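Sullham Household Manipulation Project
Progress report to the Brodska Fund, second reporting period
22 October 2022

We are very happy with where the project stands. The bathroom task set is up and running at the Sullham site, the first full round of training is finished, and we have a result on combining camera views that we did not expect to have until the spring. Most of this report is about that result.

The bathroom bench, seen from the wrist camera and from the fixed camera:

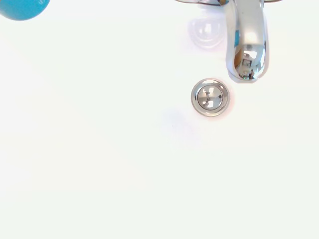
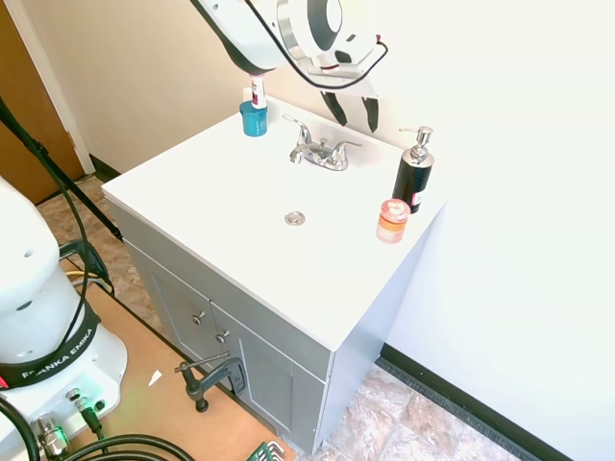 Since July we have recorded 3079 demonstrations on this bench and two others. After checking, 2710 of them went into training. The ones we set aside were mostly runs where the operator stopped halfway, plus one bad batch where the two camera streams had drifted out of step. We caught the drift late and lost several days to it. The recorder now refuses to save a run if the time stamps disagree, so that should be the end of that problem.

What we set out to test

Our proposal asked a simple question: when a robot learns a household task by copying people, how much does each camera help? The fixed camera sees the whole work area but very little detail at the fingertips. The wrist camera gets close, and it moves with the hand, but for long stretches of a task it may have almost nothing useful in view. A white sink is a hard case for it. There is very little texture to hold on to, and the chrome throws back whatever is in the room, including the people in it.

In the first period we trained one policy on both views together, and it did well on the kitchen bench and poorly on the bathroom one. We spent a good part of the summer finding out why. The policy was leaning on the wrist view at moments when that view carried almost no information, and reflections in the metal were enough to push the hand off course.

What we did about it

The new method, which we call Dorovero, gives the policy a running score for how far each view can be trusted. The score is learned from the demonstrations themselves, with no extra labeling. When the wrist view goes blank or confusing, the policy falls back on the fixed camera for its sense of where things are. As the hand nears the object, the wrist view comes back in and takes over the fine work.

We had planned on hand-written rules for this and had even drafted them. The learned score beat them in every comparison we ran, and it was less work! The draft rules are in the shared folder if your reviewers would like to see them.

Results

We tested on the real robot with 200 trials on the bathroom tasks, split evenly between the old policy and Dorovero. The tasks were placing a cup, putting a small tube into a cup, and moving a jar to a marked spot. Dorovero did better on all of them. The biggest gain was on the tube task, where the hand has to line up over a narrow opening and small errors early on used to ruin the whole attempt. Full tables are in Annex B, with the failed trials listed one by one.

We were especially pleased by how it fails. The old policy would often carry on with confidence in the wrong direction. The new one tends to slow down and try the approach again, and quite a few of those second tries succeed. We did not train for this and we don't fully understand it yet. It may come from the operators, who often paused and corrected themselves in the same places.

Some things are still weak. Moving the fixed camera by even a hand's width hurts the score badly, and the policy has to be retrained afterward. Glossy objects that tip over are rarely recovered. We also have only one type of arm in the study so far, so we can't say how well any of this carries over to other hardware.

Comparison with the Iwasaki baseline

Your last letter asked us to run the Iwasaki baseline on the same data. It is running now. The kitchen portion is done and is included in Annex B. The bathroom portion needed its image settings redone for the brighter lighting, and we will send those numbers as soon as they are checked.

Spending and changes

Spending is in line with the plan except for one item. We replaced two worn cables and bought spare finger pads, for a total of 2000 dollars, taken from the equipment line. No change to the overall budget is requested.

Next period

We will collect a smaller set of demonstrations with the fixed camera in several positions, to see whether variety alone cures the camera problem or whether the method needs to change. We will also finish the Iwasaki comparison and write up the view-scoring work for submission. The code is being cleaned up for release alongside the paper, and the checked demonstrations will go out with it once the storage arrangement with Brodska is signed.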